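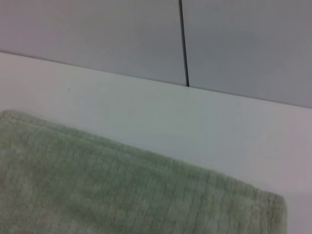 Tirnach Housekeeping Course
Unit 3: Towels
Notes by Réjean Perron

Welcome back, everyone, and thank you for being so patient with the dryers last time! Today we're folding bath towels, and I'd like you to take your time over it.

Lay the towel on a clean, bare table and smooth it from the middle outward with the flat of your hand. Have a look at the hems too, and put aside any that are fraying. 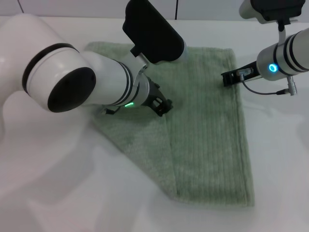 Bring the long sides together first, then fold the length in half, and in half again if your shelf is shallow (mine at home certainly is). Please read page 132 before Friday.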